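Drarnham Community Rooms: Progress Report to the Keltance Fund
Prepared by Julián Carrasco, 10/1/25

Work completed

The main room has been cleared and the floor swept. Old stock from the storage closet was sorted, and 27 boxes went to the Henríquez warehouse. We kept 3 shelving units and moved them to the hallway. The floor is now checked at the end of each day, and anything left on it goes back to storage.
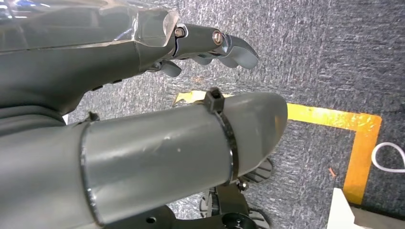 Spending

We have used 40 percent of the grant, mostly on storage bins and hauling. Flasico has billed us for 2 pickups. Both invoices are attached.

Next steps

The kitchen cabinets still need to be emptied and labeled. We expect to finish them by March and will send the final receipts then. No change to the budget is requested.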